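Subject: Re: [teapeople] Black kettles, and where do you lot put the spare lid?
From: Raquel Magalhães
Date: June 18, 2021

Liviu Vlad wrote:

> Has anyone on the list lived with one of the round black stovetop kettles for a while? My old Simões has finally gone at the base and I like the colour and shape of the round ones, but I worry the matte finish will show every splash. Also, is the spout any good for pouring over a small teapot, or does it dribble down the front?
>
> Liviu

Oh Liviu, you've asked the right person! I've had mine since February and I'm still a bit silly about it. It's a squat little thing, nearly a ball, with a handle that goes right up and over the top, so your knuckles stay well clear of the steam. I fill it to just over half and that does 4 mugs, or the big teapot with a splash left for warming the cups.

The finish does show splashes, I won't pretend otherwise. We've got hard water out here in Erkthorpe and the spots dry chalky grey. A soft cloth while it's barely warm fixes it (please don't use the green scourer, I tried that on my sister's and she still brings it up). For scale inside I do a spoonful of citric acid, leave it 7 minutes off the boil, and rinse twice.

The spout is short and turns up to a narrow tip, and it's my favourite part. Go slowly and it pours beautifully. Go fast and yes, you'll be mopping.
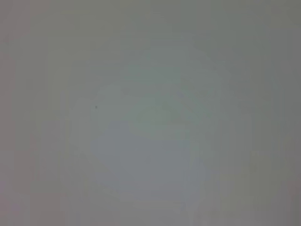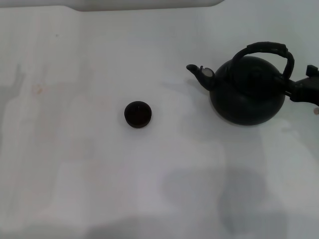

If you're worried about weight, try lifting one full before you buy. Ludari on the high street keep a couple out on the shelf and they're very good about letting you have a go at the sink. I'd also ask whether they can order a replacement knob, as the one on my old kettle came loose and I could never match the thread.

Tell us what you end up with! And if the Simões is only gone at the base, save the handle, I know someone who'd love it.

Raquel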